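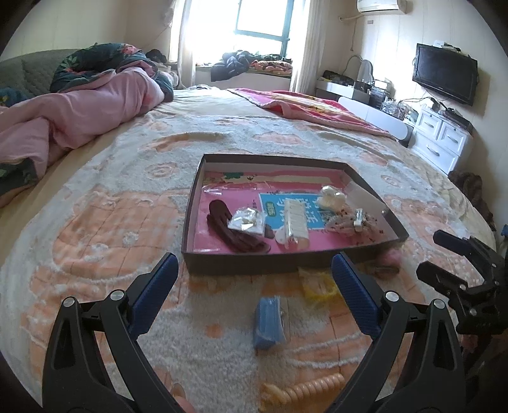
What holds a bedspread together

The quilted bedspread is a simple object on paper. It has a top cloth, a layer of wadding, a backing cloth and a thread that passes through all three. Most of the faults that appear in use, from hard lumps at the corners to a pale fuzz coming through the printed face, can be traced to the way those four parts were matched before the machine was switched on.

At the Lemaire works in Derport, the matching is done on a long table beside the goods entrance. Rolls of cloth come in by lorry, are cut for samples and then left flat for 24 hours before anyone measures them. Cotton wound tightly on a roll is under tension, and it relaxes when it is released. A sample measured straight off the roll will read long. If the pattern is set from that reading, the finished panel comes out short along one side.

Apolline Carré has run the sample table since the works moved from hand-fed to frame-fed machines. She keeps the old record cards in a steel drawer under the bench and still writes new ones by hand. Each card carries a strip of the top cloth, a strip of the backing and a pinch of wadding under tape.

"People look at the print first," she says. "I look at the backing. If the backing shrinks more than the face, the whole thing cups like a leaf, and you can't press that out."

The difference does not need to be large. Cotton face cloth that has been pre-shrunk may lose very little in its first wash, while a cheap unwashed cotton backing can lose several times as much. The stitching ties one to the other at fixed points. Between those points the face has nowhere to go, and it rises into small domes. A slight doming is often wanted, as it gives the quilting its relief. Beyond that the domes crease, and the creases wear through along their tops.

Wadding is the second variable. Three kinds account for nearly everything that passes through Derport: bonded polyester, needled cotton and a blend of the two. Bonded polyester is a loose web of crimped fibre held together by heat or by a sprayed resin. It is light, springs back after being folded and dries quickly. Needled cotton is made by driving barbed needles repeatedly through a web until the fibres tangle. It lies flatter, weighs more for the same thickness and holds a good deal of water.

The type of wadding sets the greatest distance that can be left between lines of stitching. A needled web has some strength of its own and will tolerate wide spacing. A lightly bonded web will not. Left unsupported over a large area, it tears under its own weight when wet, slides to the lowest point and dries there as a lump. Shaking moves the lump without spreading it, as the fibres have already matted.

Fuzz on the face is a separate fault, known in the trade as bearding. Loose fibre ends work their way through the cloth wherever the weave is open enough to let them pass, and they travel most readily along the needle holes. Printed cloth suffers in appearance more than plain, as white polyester shows clearly against a dark motif. The usual remedies are a closer weave, a finer needle or a thin scrim laid between the wadding and the face. All three add cost. Pulling the fibres out by hand makes matters worse, as each one draws the next behind it.

Needle size is argued over more than any other setting. A heavy needle runs cooler and breaks less often, so the machine stops less. It also cuts a bigger hole. At the Prusow mill, which weaves backing cloth for several quilting firms, test panels are held up to a lamp after stitching and the holes compared by eye. Natural fibres swell a little in the first wash and close round the thread. Synthetic cloth does this hardly at all, and the hole made on the first pass is the hole the owner keeps.

Then there is the thread. Polyester thread is strong and does not shrink. Cotton thread shrinks along with cotton cloth, which keeps the stitch line in proportion, although it wears sooner. A polyester thread in a cotton spread will outlast the cloth around it and may begin to saw through the fold at each stitch. Polyester wrapped in cotton is a compromise, and it is the one recorded on most of the Derport cards from the past few years.

Stitch length is set at 3 mm for fine work and 4 mm for general bedding. Shorter stitches put more holes in the same length of cloth and weaken it, while longer ones catch on rings, buttons and the claws of pets. Thread tension is checked by pulling a short seam open. The two threads should lock in the middle of the wadding. A lock sitting on the surface means that one thread is lying nearly straight, and a straight thread breaks when the panel is stretched.

Tufting complicates the order of work. Where raised loops or cut pile are added to the face, they can be put in before quilting or after it. Put in before, they are held only by the top cloth and by whatever coating is spread on its reverse. Put in after, they pass through all the layers and are more secure, but the backing shows the pattern and feels rougher against the sheet. Lemaire tufts first and quilts round the motifs. The machine path has to steer clear of the pile, and for its most detailed design, the Wirnarico, the path has 102 changes of direction for every repeat.

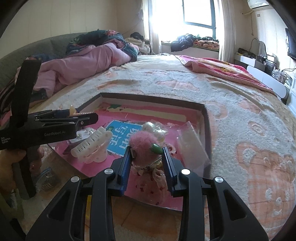 Can a tufted and quilted bedspread be tumble dried?

It depends on the wadding: polyester will usually stand a low heat, while cotton is better dried flat or over two lines, with the pile facing up.

Drying is the stage at which owners do most of the damage. A large spread with cotton wadding may take up more than its own weight in water, and when it is hung from a single line the whole of that load falls on one band of stitching. Two lines set well apart share it. The spread should be turned once while it is still damp. In cold weather, in February for instance, a heated room with a window slightly open dries a thick spread more evenly than a closed room at a higher temperature. The outer cloth feels dry long before the middle does. Folding it at that point traps the moisture, and a musty smell follows within days.

Machine capacity causes similar trouble. Domestic drums are rated by dry weight, and a bedspread can come in under the limit while being far too bulky to turn over. It then rotates as a single mass. Detergent stays in the folds, the outer parts rub against the drum and the inner parts are barely rinsed. Carré's rule is to put the dry spread in and press down with a flat hand. If there is no clear space above it, she sends it to a laundry with larger machines.

Round spreads are cut from square panels, which wastes cloth at the corners and leaves much of the edge lying across the grain. Woven cloth stretches most on the diagonal. A round edge bound with straight tape will ripple where the diagonal falls, so the binding is cut on the bias as well and eased on by hand at four places. Round panels are also hung differently for inspection, from clips moved a little at a time, to keep the edge from dropping on one side.

Repairs return to Derport in small numbers, mostly for broken stitch lines. The thread ends are drawn through to the back, knotted and buried in the wadding, and the line is restitched through the old holes wherever the cloth will bear it. Where the cloth has gone, a patch is set under the face and quilted over. Carré files a card for these too, with the fault written across the top and a piece of the failed thread taped underneath.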